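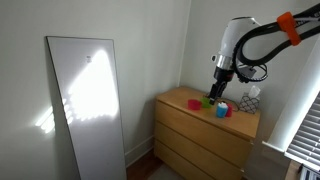 Gripper over the green cup, dresser setup.

tzavaras_lab
Cup task for our club's Bruvov entry. We have 982 runs logged and the red cup is still our worst. It's the one lying tilted. Any ideas before 6th June?

plalley3
Pull the blinds tighter. There's a bright patch of sun on that white panel and it will move during the day. Your color threshold won't hold.

tzavaras_lab
Green and blue are fine in the same light, so I doubt it.

curnau_kid
I'd look at the approach angle. Fingers pointing straight down is OK for an upright cup. For one on its side, turn the wrist first.

plalley3
Still think it's light. We lost most of November to that.

Markos Lazaridis
Both could be true. Sort the failures by hour before changing code. Also, move the thin cable behind the cups — our team snagged one at 1345 runs and had to redo the calibration.

tzavaras_lab
OK, sorting by hour tonight. Will try the wrist turn after that.

3 replies hidden
1682 views · Share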